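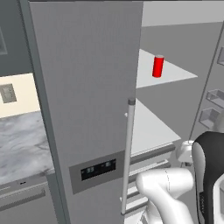
Vol. 14, No. 3 | Page 38

Dallier Quintana door gasket kit

The Quintana is a cut-to-length magnetic seal for refrigerator doors. Each kit holds one roll of gray PVC profile, a miter block, corner adhesive and a feeler strip. Dallier rates the magnet for 2,000 hours at kitchen humidity and gives no figure beyond that.

Fitting took 56 minutes on a unit with a screwed retainer. The miter block cuts clean, but its fence is short and the profile creeps if the blade is dull. Corners need 10 minutes under tape before handling. The instructions omit this.

Pull on the feeler strip was even along the hinge and top edges and slightly weak at the lower latch corner. Warming the profile with a hair dryer corrected it. The older Grurnau seal needed no heat but costs nearly twice as much.

Recommended for screwed retainers only. Push-in channels need the Sulomach profile.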